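Plomcombe Table Covers, Fitted and Flat
Item group 42-T

Home > Workroom > Table Covers and Cloths

Plomcombe table covers are woven cloths for workroom, salon and display tables. They are sold in two cuts. The flat cut is a plain rectangle hemmed on four sides. The fitted cut has shaped corners and a drawcord channel under the tabletop. Both cuts use the same cloth and the same thread, and can be mixed on one order.

Specifications

Cloth: polyester and cotton blend, plain weave
Finish: matte, no coating
Hem: double fold, 20 mm
Seams: lockstitch, bar tacked at the drawcord exits
Colors: dark gray, black, sand
Wash: warm, with like colors
Dry: low heat or line
Iron: medium, on the back
Shrinkage allowance: some 9 mm per meter after the first wash

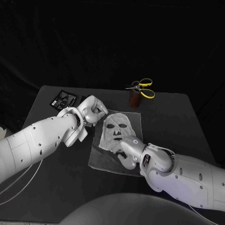
Color choice depends mostly on what will be set down on the cloth. Sand hides dust and lint but shows oil. Black shows both. Dark gray is the usual order for treatment rooms. A white item such as a sheet face mask, opened out on a gray towel, is easy to find against it, and the towel can be changed between clients without lifting the cover. The cloth is not waterproof. Where liquids are used daily, order the separate liner (Posex 945), which goes under the cover and is cut to the same size.

Measuring

Measure the tabletop at its longest and widest points. For the flat cut, add the drop you want on each side, then add the shrinkage allowance. For the fitted cut, give the tabletop size and thickness only; the drop is fixed. For rounded corners, send a paper tracing of one corner. Corners that differ need one tracing each. Mark the tracings with the side of the table they belong to.

Tables that are joined end to end should be measured after joining. A single cover over two tables will follow any step between them. If the tops are not level, order two covers.

Fitting

Lay the cover with the label at the back left corner. Seat the back corners first, then the front. Draw the cord until the channel lies flat against the underside and tie off. Do not use pins or staples through the channel. Flat covers can be held with Manolakis edge clips, sold separately in bags of 20.
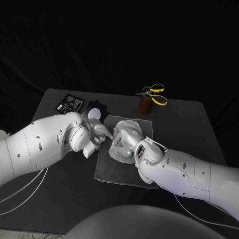 Dark gray cloth on a large table, black curtain behind.

Care

Shake out before washing. Loose threads should be trimmed with scissors and never pulled. Wax is removed by ironing through plain paper. Bleach will lighten the gray and the black unevenly and voids the warranty. Store rolled; folded covers keep a crease that needs steam to remove.

Ordering notes

Covers are cut to order and leave the workroom in 9 working days. Orders placed in December take longer. Cut covers are returnable only if the size differs from the order form. Cloth samples are free, one set per address.

The former Fonov fitting pattern is no longer cut. Customers replacing a Fonov cover should measure again, as the corner shape is different.

Size questions: Eirini Tsakiris, cutting room
Trade accounts: Ayuba Bonsu

Page revised 19/07/2021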